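Soft Goods & Manipulation > Data Practice
Thread: Wollside draft rules for two-gripper garment sessions, anyone buying this?
Started 9 July 2025

pinch_grip_pete
Got the new draft rules from Wollside for hand-held gripper collection on clothing. 16 of them. I've been through the whole thing twice and I think maybe a third would change what ends up in a dataset. The rest look like someone wanted a longer PDF.

The ones I'd like opinions on, numbers as in the draft:

Rule 3. "Both tools shall engage the garment at an edge or seam before any lift." Fine for a towel. Mesh with piping on it is where I start to wonder. You grab the piping because it's the only thing thick enough to grab, and then everything you collect teaches the policy to look for piping. In the session below the near jaws have the blue and lavender piping pinched upright and the other gripper has the garment hanging from its tip. By the letter of rule 3 that's a pass. Is it good data? The rule has no view on that.

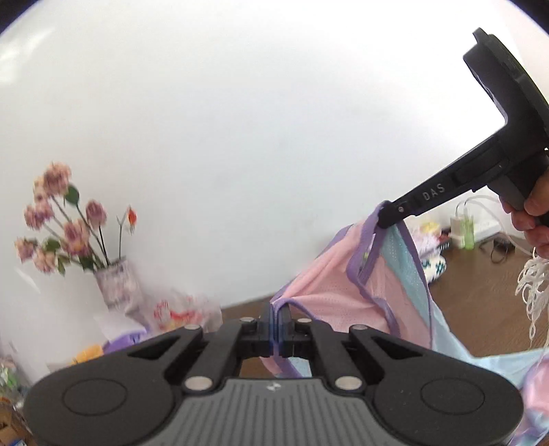
Rule 5. "The work area shall be free of objects unrelated to the task." Unrelated according to who? People's homes have flowers and power strips in them. If you want a robot that folds in a bare room, go ahead and collect in a bare room.

Rule 9. "The operator's hand shall not appear in the view of the opposite tool." I'd love to see anybody do two-handed garment work and comply with this.

Rule 12. Operators log a reason for every regrasp. No. They won't do it, or they'll do it for a morning and then type "slip" for the rest of their lives.

seamripper
Agree on 12, disagree on 5. "Homes have clutter" gets said every time and I've yet to see a number with it. What I have seen is people leave the same clutter in the same spot for a whole batch and call it diversity. Same vase in every clip is a background with a vase in it.

Fionnuala Coughlan
I reviewed an earlier version of this for Dulteck, so take what follows with that in mind.

Rule 5 used to say "objects shall be varied between sessions and a photo of the layout kept." That was a better rule. It got cut down because two of the reviewers couldn't agree on what "varied" meant, and a short bad rule is easier to sign than a long decent one. I argued against it and lost.

Rule 9 I can't defend. My guess is it was lifted from a single-arm document where it made sense.

pinch_grip_pete
So the reviewers knew rule 5 was worse and shipped it. Great. Makes me feel much better about the other fifteen.

Fionnuala Coughlan
It's a draft, Pete. That's what the comment period is for.

tabletop_toll
We've been using an in-house list written by Sumaiya Karunaratne for the Ó Conaill work and I'd put it up against the Wollside one any day. It fits on a page. Copying the parts that overlap with Pete's complaints:

a) Grasp where a person would grasp. If the person would take a handful of the body fabric, take it. Don't go hunting for trim.

b) Leave the hands in. If your model can't cope with a hand in the picture, you want to know early.

c) The far gripper can come in and out of view. Do not throw out a clip because one tool is only partly visible. We would have thrown out an awful lot of frames like this one, the second tool coming in from the left and the near one pinching a fold at the purple edge, and there is plenty to learn from in it. 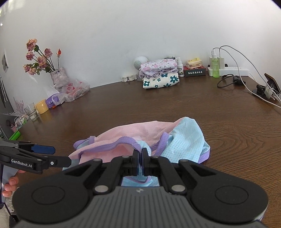
d) Nothing within reach of the cloth that the cloth can drag over. That covers glasses, spray bottles, charging cables. Beyond reach, leave it alone and change it between sessions.

e) A regrasp is marked with a tap on the button. No typing.

seamripper
And (d) is where I get off. "Within reach of the cloth" is a judgment call. You've got charging cables coming down the right side of that table and a drinking glass over on the left. Pass or fail? I could argue it either way, and so could whoever is getting paid per clip.

tabletop_toll
The operator makes the call before starting. That's how it's supposed to work.

seamripper
Right, and "supposed to" is the part that bothers me. Has anyone checked two operators against each other on the same table?

tabletop_toll
Not formally.

grumblebench
I did something close to that, for my sins. Ran 3,035 garment clips through Ondbridge with the Wollside checks switched on, at least the ones it can test for. Rule 9 flagged so much of the set that I stopped reading the flags. Rule 3 flagged almost nothing, and I could find bad grasps by hand in a few minutes of scrolling. So the strict rule is useless and the lenient rule is useless, in opposite directions.

Not going to post the breakdown, the clips aren't mine to talk about. But over 3,000 is enough that I don't believe it was luck.

Fionnuala Coughlan
Would you send the rule 3 part to the comment address, even without the clips? A paragraph would do. Complaints about 9 they've already got. I don't think they have anything on 3.

grumblebench
Maybe. Last time I sent comments on one of these I got a thank-you note and the text came out identical.

pinch_grip_pete
I'll send mine. Proposed wording for 3: "Grasp location shall be recorded by type (edge, seam, trim, body) and no single type shall make up the whole of a session." Shoot holes in it.

seamripper
Who records the type?

pinch_grip_pete
Somebody labels it afterward from the video.

seamripper
So now it's rule 12 with a different person doing the typing.

tabletop_toll
I'd still take it over what's in the draft. Drop "trim" and "seam" into one bucket though, on anything with piping your labelers will fight over it all day.

pinch_grip_pete
Okay, edge / seam or trim / body. Sending it tonight unless somebody has better. Still want to hear from anyone who has met rule 9 with two tools and can show it.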